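Hutine Hand-Held Collection: Frequently Asked Questions

For people recording demonstrations with the hand-held gripper. Maintained by Imogen Lambert. 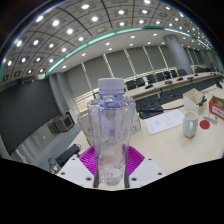
What counts as one example?
One example is one complete attempt at one task, from the moment you press record until you stop. Picking up an object and putting it down is one example. If you do it twice without stopping, the file is rejected at import.

How long should an example be?
Between 3 and 30 seconds. The import tool drops anything shorter and flags anything longer for review.

How many examples does a task need?
600 accepted examples per task for the first training run. Rejected files do not count toward the total. After the first run, Ovia lists the object positions where the model does poorly, and further recording is assigned from that list.

Do I have to clear the table first?
No. Leave ordinary items where they are. A model trained only on bare tables tends to fail on full ones. Remove only duplicates of the target object, unless the task sheet asks for them.

Should I move the object between examples?
Yes. Change its position and its rotation each time. Change rooms after 21 examples, or change your side of the table if no other room is free.

Are clear objects handled differently?
The recording procedure is the same. Transparent plastic shows whatever is behind it, so its look changes with the background more than that of a solid object. Task sheets for clear objects therefore ask for more backgrounds. Do not put tape or stickers on them.

How fast should I move?
At the speed you would use to hand something to another person. Close the fingers fully before lifting. Fast wrist turns blur the video, and the position tracker may lose its place.

I dropped the object. Do I delete the file?
Keep it and mark it "failed." Failed attempts are stored separately and used to train the success checker. Do not pick the object up and continue in the same recording.

Can people be in view?
Only if they have signed the Grukatell consent form. Otherwise stop, wait and start a new example.

When are files uploaded?
Uploads start at 6 p.m. on each recording day. Saturday sessions are held in the queue until the next working day.

Who do I ask about a rejected file?
Check the code in the import log first. Codes starting with T are tracking errors and go to Michiels support. Send all others to Imogen Lambert with the file number and the task name.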